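Notebooks > Bench log > Lamp and trim fragments

August 17, 2020

Carrying on from the March entry on headlamp fragments. Same question as before: if an officer brings in a bag of plastic picked up off the shoulder after a hit-and-run, how far can we narrow down the vehicle, and how sure can we be about it in writing.

Lena Pawlak dropped off the second practice set first thing. She broke two lamp housings and one mirror shell in the yard, swept up what she could, and mixed in road grit and some unrelated plastic from the scrap pile. I don't know what the vehicles were. Damian Gajewski has the key in a sealed envelope and is not to open it until my write-up is signed.

Intake. Bag weighed, seal number copied to the sheet, contents tipped onto brown paper. I went through it with tweezers and a brush. Grit and glass beads from the lane paint went into one tray, clear polycarbonate into another, black into a third, painted pieces into a fourth. I used to sort by size first and it cost me time, so I have stopped doing that. Color first, then thickness, then surface.

Clear pieces. Most have the hard coating on one side only. I marked the coated side with a wax pencil dot before doing anything else. On the March set I lost track of it on several pieces and had to go back under the scope to find out which way they faced. Thickness readings with the small micrometer, three per piece, well away from the break edge. Two groups came out clearly. The third group is only a handful of slivers and I would not put a name to it.

One clear piece carries part of a molded number. I can read a 17 and then a 4, with the next character broken through the middle. It would be easy to call it 1740, and the reference list does have a housing whose number starts that way, but the last character could be a 0, a 6 or an 8. Wrote it up as "174, fourth character incomplete." Krystyna Dudek looked at it separately without seeing my sheet and came to the same reading, though she thinks the 6 is less likely. Her note is clipped to mine.

Black pieces. Dull. Textured on one face, ribbed on the other. Rib spacing may be useful but the reference drawer has too few samples to say how common it is. Asked Jussara Assunção whether the Clenari body shop would keep us their broken trim again. She will call them this week. They were good about it last time but the bags came in unlabeled, and unlabeled trim is worth very little to us. I have printed tags for them. Make, model, year, which side, which part. Five lines, nothing else.

Painted pieces. Picked the best four chips and mounted them on edge. Wet sanded at 400, then 1000, then polish. The 400 was too rough on the first chip and pulled the clear coat away from the color coat, so I went straight to 1000 on the other three and took longer over it. Recording this since the written method still says to begin at 400 for everything. It should say that for thick plastic only. Will raise it with Eugeniusz Nowakowski, who has to approve any change to the method.

Layers seen on the three good mounts, from the plastic up: gray primer, dark blue base, clear. The first chip shows the same order but I am leaving it out of the comparison because of the damage. One of the three has an extra thin layer between primer and base along part of its length. Could be a repair. Could be smeared polish residue. Re-polished and it was still there, though fainter. Not calling it yet. Will section again from the other end of the chip.

Physical fit. Spent the rest of the morning on this. Got 9 joins in the clear material, all within the two groups, none across them. Seven of the nine I would stand behind in front of anyone. The other two are short edges with very little shape to them, and I have listed them as possible. Photographed every join open and closed with the scale in view. Please, everyone, put the scale on the same level as the break. Half of the March photos have it lying on the bench underneath a raised piece and the measurements taken from them are off.

A word on the wording, since it came up again with Lena. "Matches" stays out of the report. For a join we say the two pieces were once part of one object. For paint we say the layers agree in order, color and thickness, and that we found no difference, and then we say how many other vehicles could show the same thing, or that we don't know. Usually we don't know. Investigators don't like that last part, but it is what they will be asked about in court if the case gets that far.

Lena's point, and a fair one, is that a patrol unit looking for a car the same night doesn't need court wording. They need "dark blue, right front lamp damaged, probably mirror too." Agreed that we can give that over the phone as a lead as long as the call is logged with the time and who took it. Drafted a half-page form for this. Damian wants a box for "verbal only, not a finding" and I have added it at the top in capitals.

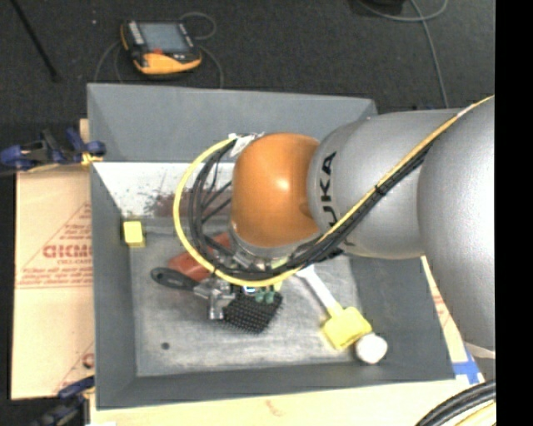 The form also needs a line for where on the road the pieces were picked up. For the last practice set we were told "northbound side" and no more than that. A spread of fragments tells you something about where the first contact was, but only if somebody has paced it out or put markers down before the sweepers come through. Krystyna has a one-page handout from the Brumness patrol course that covers this well enough. I will ask if we can copy it and staple it to the collection kits.

Kits, while I am on that. We are down to the last few paper envelopes in the middle size. The Zoltton order is late. Until it comes, use the large ones and fold them twice. No plastic bags for painted pieces – they rub against each other and we lose the edges.

Other things from today:

Scope stage is still drifting to the left under load. Tightened it again. It held for around 20 minutes. Put in a service request.

Refractive index oil set: one bottle has a cracked cap. Moved it to a glass vial and relabeled it. Old bottle is in the solvent waste.

Qudah software update was installed on the imaging PC over lunch. It changed the default save folder. If you can't find your pictures from this afternoon, look under the shared drive, in the folder with the long name. I have set mine back to the case folder and you will each have to do the same under your own login.

Eugeniusz asked for the error sheet from the March set. Two wrong calls, both on black trim, both mine. Wrong side of the vehicle each time, left for right. The shells are nearly mirror images and I had the rib direction upside down. I have now drawn a small arrow on every black reference sample showing which way is up on the vehicle. The drawer is done as far as the second divider.

Still open on this set: re-section the odd chip, second reader for the two weak joins (Krystyna, when she is back from court), the group of slivers, and my signature. After that Damian can open the envelope.

Tags: trace evidence, hit-and-run, paint layers, physical fit

We use cookies to keep you signed in and to remember your notebook settings. By continuing you accept this. Manage settings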